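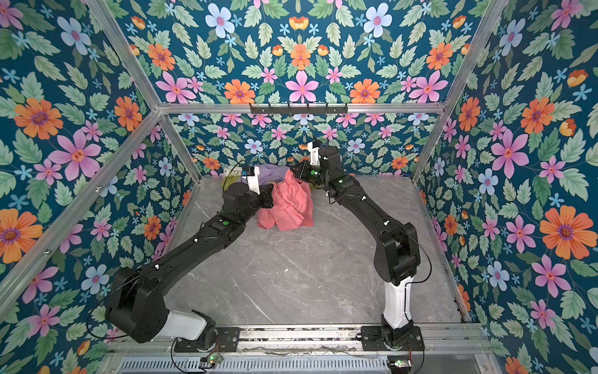

Le linge est le test que tout le monde croit facile, parce que tout le monde en plie en pensant à autre chose. J'ai passé la journée dessus et je voudrais noter l'état des lieux pendant que je suis encore de mauvaise humeur, c'est en général là que je suis précise. Tâche du jour : partir d'un tas contre le fond, extraire une pièce, l'amener devant, l'étaler, la plier en deux. Le devant, ce grand sol marbré gris, est fait exprès pour ça, et il reste désespérément disponible. Toute l'action se concentre au fond. Le bras gauche a les mâchoires enfoncées dans le tissu saumon, la pince droite pointe vers le haut juste à côté, le lavande se cache derrière, et la chose vert-jaune à étiquette boude dans le coin. Deux bras pour un chiffon, et c'est le chiffon qui a l'air de mener la discussion.

Bilan chiffré d'abord, pour ceux qui ne liront que ça : 63 essais, 6 pliages que j'accepterais de montrer à quelqu'un. Je dis bien « montrer à quelqu'un », pas « ranger dans une armoire ». Le critère est celui qu'on avait fixé avec Sanaa : les deux bords se rejoignent à une largeur de pince près et rien ne traîne en dessous. Elle voulait plus strict. J'ai plaidé la clémence et je m'en félicite.

Où ça casse, par ordre de fréquence :

La séparation. De très loin. La pince descend, elle ferme, elle remonte avec quelque chose, et ce quelque chose est composé de deux tissus. Le contrôleur considère la prise comme réussie puisque les doigts ne sont pas fermés à fond. De son point de vue, il a raison. Il a une épaisseur de textile entre les doigts, on lui a demandé une épaisseur de textile. On ne lui a jamais dit « un seul » d'une façon qu'il puisse comprendre.

Le coin. Pour étaler, il faut tenir deux coins, et pour tenir deux coins, il faut savoir ce qu'est un coin. Sur un tissu à plat, aucun souci. Sur un tissu en boule, un coin et un pli se ressemblent comme deux gouttes d'eau, et la machine a une nette préférence pour le pli. Elle l'attrape, tire, le pli disparaît (c'est ce que font les plis), et elle recommence avec le suivant. J'ai laissé tourner une séquence entière comme ça par curiosité. C'était assez apaisant.

Le passage d'une main à l'autre. Quand le bras gauche tient et que le droit doit venir prendre le bord libre, les deux planificateurs se font des politesses. Chacun calcule sa trajectoire en fonction de la position de l'autre, laquelle vient de changer. Avec la version de Grornus d'avant l'été on avait des arrêts francs, moteurs coupés. Avec la nouvelle, ils hésitent. C'est présenté comme un progrès dans les notes de version, et je veux bien le croire, mais j'aimais autant l'arrêt franc : au moins je savais quand aller chercher un café.

Le pli lui-même, en revanche, va bien. Une fois le tissu étalé, le mouvement est propre, les deux bras partent ensemble, déposent ensemble. Si vous me livrez du linge déjà étalé et bien droit, je peux vous le plier en deux toute la journée. Il y a certainement un marché.

Côté données. On est à 965 démonstrations téléopérées sur cette tâche, en comptant celles de juin que Sanaa voudrait jeter. Son argument : à l'époque on étalait le tissu avant de le plier en le secouant, geste très humain, très efficace, que les bras reproduisent maintenant à contretemps et trop lentement pour que l'air serve à quoi que ce soit. Le résultat est une sorte de salut au drapeau. Le mien : sans juin, on perd la moitié des configurations de départ un peu méchantes, et le modèle va redevenir convaincu que la vie commence toujours par un tissu isolé au centre. On a coupé la poire en deux. Elle étiquette les secousses, je les retire de l'entraînement, on garde les approches. J'ai fait l'estimation du temps d'étiquetage, je ne la recopie pas, Sanaa lit ce carnet.

À propos du papier peint, question revenue ce matin. Oui, les fleurs compliquent la segmentation. Le saumon du tissu n'est pas si loin du rose des fleurs, et le masque déborde volontiers sur le mur du fond quand le tas est collé contre. J'ai refait une passe sur les masques avec un seuil plus dur : moins de fleurs prises pour du linge, un peu plus de linge pris pour rien. On garde les fleurs. Chez les gens il y a du papier peint, des rideaux, un canapé à motifs hérité d'une tante, et un modèle qui ne sait plier que devant un mur blanc sait plier chez un dentiste.

Visite chez Ouazzani. Je le mets ici parce que ça a pesé sur mon humeur. C'est la blanchisserie qui nous prête l'oreille depuis le printemps, et éventuellement un coin d'atelier si on a quelque chose à y mettre. J'y suis allée entre deux séries d'essais pour voir le poste de pliage. La dame au bout de la table pliait des serviettes en regardant ailleurs, en me parlant, et en corrigeant au passage une collègue sur une histoire de chariot. Je lui ai demandé comment elle choisissait par où prendre la serviette. Elle a dit qu'elle ne choisissait pas. J'ai noté la réponse, qui est la meilleure spécification que j'aie reçue cette année et qui ne m'aide en rien.

J'ai quand même ramené deux choses utiles :

– Elle ne fouille jamais dans un tas. Elle le tire vers elle, il s'effondre, et une pièce se présente. Nous, on va chirurgicalement chercher au fond, contre le mur, à l'endroit où les bras sont presque tendus et où les poignets ont le moins de choix. On pourrait commencer par ramener tout le paquet devant, vulgairement, et trier ensuite. Je suis un peu vexée de ne pas y avoir pensé.

– Quand deux pièces viennent ensemble, elle ne repose pas tout. Elle garde et laisse tomber celle qui pend. Faisable chez nous : ouvrir légèrement, attendre, refermer. À essayer dès que le couple de serrage est redescendu à quelque chose de raisonnable.

Drurnstead a rappelé. Ils ont vu la vidéo de Huner, celle où une machine plie une pile de chemises, et ils veulent savoir pourquoi la nôtre ne fait pas ça. J'ai regardé la vidéo avec soin. Il y a une coupe entre chaque chemise. J'ai répondu que la nôtre faisait ça aussi, à condition qu'on me laisse le montage. Sanaa a réécrit mon message avant l'envoi, dans un registre plus commercial. Sa version dit que nous privilégions l'évaluation en conditions continues. C'est la même phrase, avec une cravate.

Leur vraie question, posée à la fin et à voix plus basse, était de savoir si on peut remplacer un poste de pliage en décembre. Non. J'ai écrit non, et ce mot-là, Sanaa l'a laissé. Ce qu'on pourrait avoir en décembre, si la séparation s'améliore : un poste qui prend des pièces rectangulaires, toutes de la même taille, une par une, et qui les plie en deux lentement pendant que quelqu'un lui en prépare. Il faut donc une personne pour préparer le travail de la machine qui fait le travail de la personne. Ils vont réfléchir.

Autres bricoles, en vrac :

Gants de toilette : abandonnés pour l'instant. Forme fermée, la pince entre dedans et ressort habillée. Drôle une fois.

L'étiquette blanche du vert-jaune : le détecteur de coins l'adore. Rigide, contrastée, bord net, tout ce qu'un coin devrait être. Sanaa propose de découdre les étiquettes. Je propose d'apprendre au détecteur que les étiquettes existent. Débat à reprendre, ciseaux confisqués en attendant.

Saletés blanches sur le sol de la cellule, et poussière dans les rainures du profilé : à aspirer avant la prochaine série. Oui, je suis consciente qu'on a ici deux bras robotisés dédiés aux tâches ménagères et que je vais passer l'aspirateur moi-même.

Câble du bras gauche : l'amplitude me paraît juste quand le poignet va chercher dans le coin. Rien de cassé. Vérifier le mou à la main, moteurs coupés, avant d'autoriser des prises plus loin.

Serrage : consigne ramenée à 800 dans le fichier de configuration. Unité inconnue, comme d'habitude, la documentation de Grornus parle d'« unités internes », formule que j'envie et que je compte utiliser dans ma prochaine note de frais. En dessous, le tissu glisse au moment de tirer. Au-dessus, on arrache le tas entier. La plage utile est étroite et je la soupçonne de bouger avec la matière. À mesurer pour de bon, tissu par tissu, pas à l'oreille.

Temps de cycle : je ne le donne pas. Il est dans le tableur, onglet trois, pour les courageux. Je précise seulement que j'ai plié la lessive de la famille hier soir, draps-housses compris, et que j'ai fini avant. Les draps-housses étaient en boule, je ne prétends pas à la supériorité sur tous les fronts.

À faire, et par qui :

Nabila – primitive « ramener le paquet devant », d'abord en script bête, sans apprentissage. Ensuite le desserrage partiel.

Sanaa – étiquetage des secousses de juin. Réponse à Drurnstead sur les tailles de pièces.

Les deux – refaire la même série avec le tas posé au milieu du sol, histoire de savoir quelle part des échecs vient du tissu et quelle part vient du mur. Si c'est surtout le mur, on aura passé l'été à étudier un mur.

Pour l'instant le saumon est toujours là-dedans. Je l'ai plié à la main en partant, puis je l'ai remis en boule pour ne pas fausser les conditions initiales.

Rédigé par Nabila Erraji
1er septembre 2025
2 commentaires · 4 partages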